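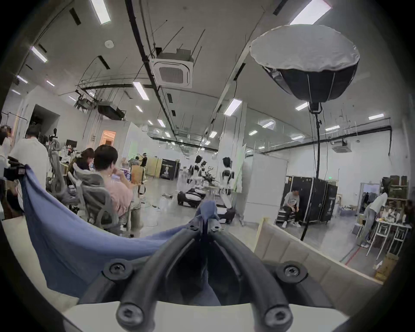
Coltine Racing Member Guide, Page 20

Setting Up Your Supporter Account

Welcome to the team! A few minutes of setup and you'll be ready to follow every lap of the season with us. Have your membership letter handy before you start.

1. Go to the Coltine members page and choose New Supporter.
2. Type in the member number from your letter, leaving out the dashes.
3. Pick your level, Bravo or Zostorness. Both get the full race reports, and Zostorness members also get the scale model of this year's car, which looks fantastic on a shelf!

Caution: You can't switch levels once the model order goes to the factory in May. Check your choice twice.

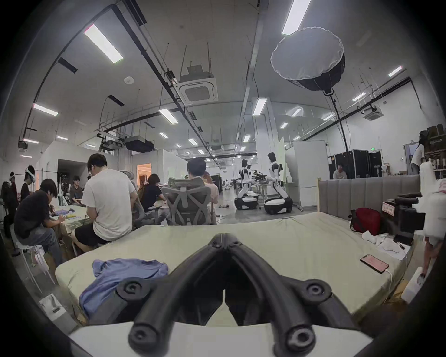

Fig. 2. Phone charging, with a light blue shirt on the left.

4. Enter your name as you'd like it on the car. Names go on the rear wing in very small type (we're fitting over 300 of them), so keep yours to one line.
5. Press Save and wait for the green check mark before you close the page.

Note: Accents and non-Latin letters are fine on the wing. If one shows up as a box in the preview, save anyway and write to the member desk. They'll set it by hand.

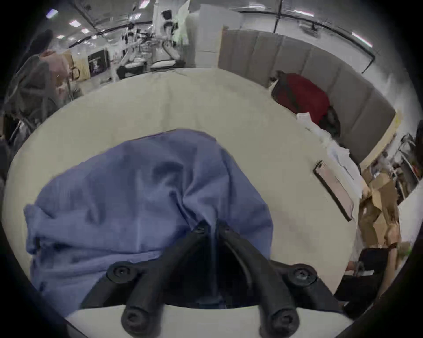 Rianne Kuipers: My preview stayed blank until I signed out and back in, and then my name was there, spelled right and everything. Worth trying before you write to the desk.

Thanks, Rianne! Signing out also clears error 773, the one that says your member number is already in use.

6. Open Race Days and turn on alerts for the rounds you want. The Kostutura round starts early in the morning for most of us, and it's well worth the alarm clock.
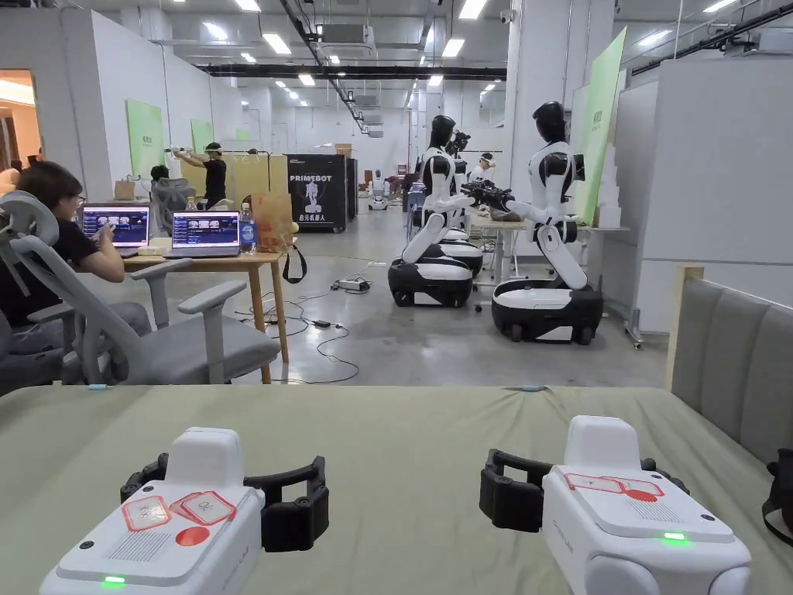
7. Add your shipping address last, after the alerts are saved, and use the same spelling as on your letter. Apartment numbers go in the second box.

Caution: Parcels can't be sent to a P.O. box.

Moving house during the season? Go back to step 7 and enter the new address. Your name on the wing stays just as you saved it.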